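Stotness Seaweed Supply Program
Interim progress report to the Negussie Fund
July 9, 2010

1. Summary of the period

The program supports the drying, grading and sale of hand-cut kelp from the Skisatdale shore. The period covered runs from January to the end of the spring cut. Landed weight was 1,220 kg against a planned 1,400 kg. Of this, 832 kg was accepted at grade A or B after drying trials. The remainder went to garden use at Erkadwood and is carried in the accounts at zero value.

2. Drying

The second drying room at Erkadwood came into use in January. It holds 400 kg of fresh weed on hanging lines. Air is moved by two fans on separate circuits, and the heater is set to hold the room at 30 degrees. Humidity readings are logged at the start and end of each shift. The north wall still runs colder than the rest of the room — lines hung there need an extra day. Insulation has been priced and is included in the revised budget.

3. Kitchen trials

Buyers asked for cooking times and portion weights to print on the retail pack. Soaking and simmering tests were run on grade A stock at four thicknesses. The results support one set of directions for thin blades and a second for thick ones. Stems are excluded from the retail pack.

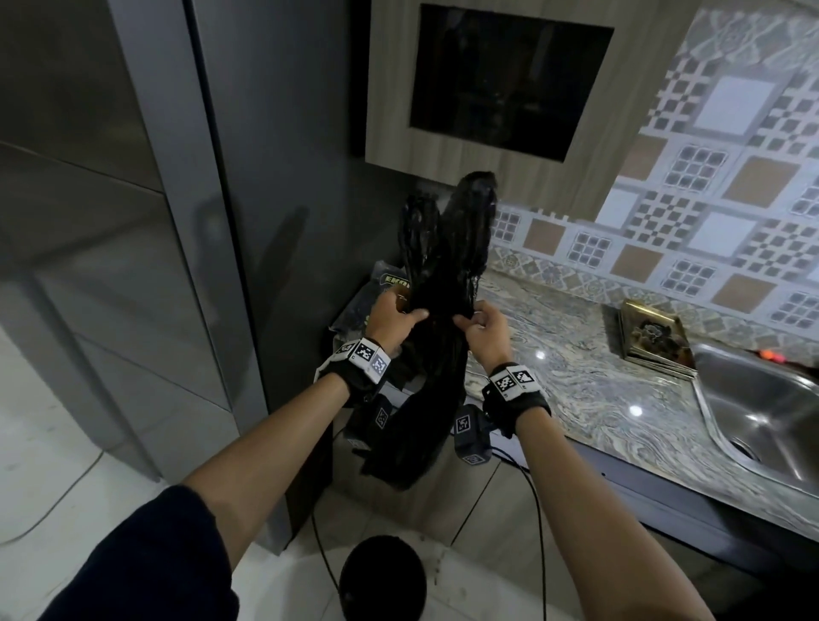
The Stotness buyers replied in June that the draft directions were clear but that the pack should state the dry weight in ounces as well as grams, and that they would not take a mixed pack of thin and thick blades at any price. Both points have been accepted. The label proof has been changed and sorting by thickness now takes place before bagging.

4. Variances

Fuel for the drying room ran over budget by 4 percent. Boat hire was under budget, as two planned trips were canceled for weather. No transfer between lines is requested at this stage.

5. Next period

Work planned: insulate the north wall, complete the shelf-life test on bagged stock, and renew the cutting license for the Skisatdale shore. The license application is drafted and needs a revised map. Shelf-life samples are stored at Erkadwood and will be opened at three-month intervals.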